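Plelta Bench Rentals: Frequently Asked Questions

How long is a standard rental period?
The standard period is 29 days, counted from the day the bench is delivered. Extensions are billed by the day at the same rate. Requests must reach the rental desk before noon on the last working day of the period.

What load can a bench carry?
The Fekel bench is rated for 455 pounds, spread evenly over the top. The Trestska bench is rated for 1,225 pounds. Neither rating applies to a load resting on one corner or hanging past the edge. For point loads, send the weight and footprint of the equipment to Tarek Bouazza before ordering.

Do I need to level the bench myself?
Yes. Each leg has an adjustable foot. Set the two rear feet first, then the front pair, and check the top in both directions. Recheck after heavy equipment has been placed.
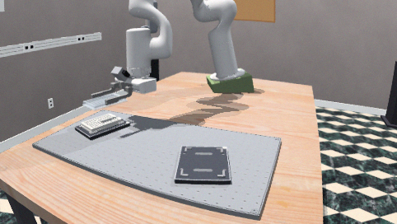
Wood table with perforated board and plate holder (rendering).

Can I drill into the top?
No. Holes, screws and adhesive pads are charged as damage. Clamps are allowed if the jaws are padded. Customers who need fixed mounting points should order a separate board and fasten their equipment to that.

How should the surface be cleaned?
Wipe with a damp cloth and mild soap. Do not use acetone or bleach. Solvent marks are assessed on return under section 8 of the rental agreement.

Is delivery above the ground floor available?
Only where there is a freight elevator. Benches are not carried up stairs. Give the elevator door width when booking. No deliveries are made on Sunday.

Who handles invoices?
Aarti Dixit, accounts. Quote the order number in the subject line.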